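Ticket 1183: insert planner picks the wrong slot when the wrist gets close to the rack
Project: Skustness (sim)
Component: perception / slot pose
Opened by: Trilok Katiyar
Status: open, workaround in place

Hi all, picking this up from Kha Phan, who got as far as ruling out the controller. I've been at it since this morning so bear with me, the notes are in the order I did things and some of it is a bit rambly.

What happens: the planner asks for a slot pose, gets a good one from far away, starts the approach, and then somewhere in the last stretch the pose hops one whole slot sideways. The arm dutifully follows it (well, it tries to) and the run ends with a "goal jumped" abort. I ran 1000 episodes overnight on the stock rack and pulled the logs for every abort. They all look the same. Pose is steady, steady, steady, then one jump equal to the slot spacing and it never comes back.

First thing I tried was turning the smoothing way up. It only delayed the jump. Put it back where it was.

Second thing, I swapped in ground truth poses from the simulator and left everything else alone. Zero jumps. So Kha was right, the controller and the planner are fine and it's the slot estimator feeding them junk. Sorry for doubting you, Kha!

Then I dumped the wrist view for episode 600, which is a nice clean one with a slow approach, and stared at it for a while.
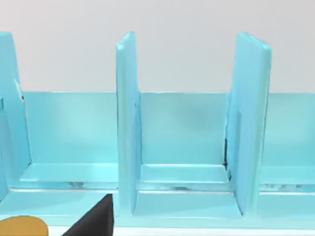 Episode 600, wrist view. Three dividers, same aqua everywhere, left divider only partly in view.

So the estimator fits a row of evenly spaced dividers and then counts from the left to decide which slot is which. Works great while the end of the rack is in view. Up close it isn't, and then "first divider from the left" is just whichever one happens to be showing. And there's hardly anything else for it to hang on to - back panel, dividers and ledges are all the same color, and one ledge looks a lot like the next.

I also thought the finger in the lower foreground might be getting picked up as an edge, so I masked it out and replayed the same log. Same jump at step 1725, to the exact step. I'm leaving the mask in anyway but it's not our bug.

Workaround, pushed to the Skustness branch: lock the slot index once the approach starts, and after that only let the estimator refine the pose inside that slot. Anything that moves more than half a slot gets thrown away and logged as a warning. I replayed all the abort logs through it and the index holds in every one. It does mean that if we start the approach with the wrong slot we stay wrong, so please don't merge it to main yet.

Still to do:
- Proper tracking of divider identity between updates, so we don't need the lock. Gyula Szilágyi has something half written for Ornon that might drop right in.
- Rerun the full batch with the lock on. Replay isn't the same as closed loop, I know, I know.
- Try a rack with textured panels, just to see how much the plain color is hurting us.

Esmaeil, can you take a look at the half-slot threshold? I picked it by gut - happy to change it.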